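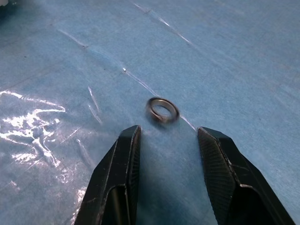
A metal ring on a light blue surface.

The Receiver

My father's receiver was a Pedeck, and it weighed 46 pounds. I know because the man at the shipping counter read the number off the scale and then asked me if I was sure. I said I was. He put two stickers on the box and slid it back across to me, because the insurance wouldn't cover it.

So I drove it home. It took three days and I kept it belted into the passenger seat.

He bought it in 2000, the year I started high school, along with five Wolde speakers and a subwoofer that my mother made him keep behind the couch. Before that we had a television with one speaker in the side. He spent a weekend running wire under the edge of the carpet. When he was done he sat each of us down in the middle of the couch, my mother first, and played the same helicopter for everybody. It started behind your left ear and went over your head. My mother said it was very nice and asked if the light on the front could be turned down.

It couldn't. She put a piece of tape over it.

The tape was still on there when I unpacked it in my apartment. I live on the second floor, over a couple with a baby, and I had no business owning a subwoofer. I set up the two front speakers and left the others in the closet. Then I plugged in the receiver and pushed the power button, and it clicked and came on, and there was no sound.

I checked the wires. I checked the speaker switch, A and B. I turned the volume knob all the way up and then got scared and turned it all the way down. On the way down there was a crackle on the left side, just for a second, and a man's voice said "and lighter winds by." Then nothing.

It was still on the radio. I hadn't thought to look at what it was set to.

I called a repair shop on Plilness Street. The woman asked for the model and I heard her typing. She said it was probably the volume control, that they got dirty inside, and that she could look at it in April. She also said that for what she'd charge I could get a new Leveo bar that sat under the TV and did everything. I asked if it did radio. She said it did everything on the phone.

I told her I'd think about it. That night I took the cover off myself. There was a gray felt of dust over the whole inside, and lying in the corner by the transformer was a popcorn kernel, unpopped. I don't know how it got in. The vents on top were narrow and he never let us put a bowl up there.

I vacuumed out what I could. I had bought a can of contact cleaner at the hardware store, and I sprayed it where a video told me to and turned the knob back and forth for as long as I could stand it. I left the cover off overnight. In the morning I put it back together and had one screw left over, which I put in a saucer.

The weather came in on both sides. I kept it low. A woman was reading the marine forecast for a coast I don't live on, wave heights and visibility, and then a piano came on.

I got the helicopter disc out of the box. I had packed it without deciding to. With only two speakers it couldn't go over my head, so it started on the left and crossed in front of me, by the window, and went off to the right toward the kitchen. I played it again, a little louder.

Downstairs the baby started up. I turned it off and stood there with my hand on the knob. After a while I heard the mother walking back and forth, and then I didn't hear her anymore.

I went to the closet and measured the cord on one of the rear speakers. It was long enough to reach the couch if I ran it under the rug.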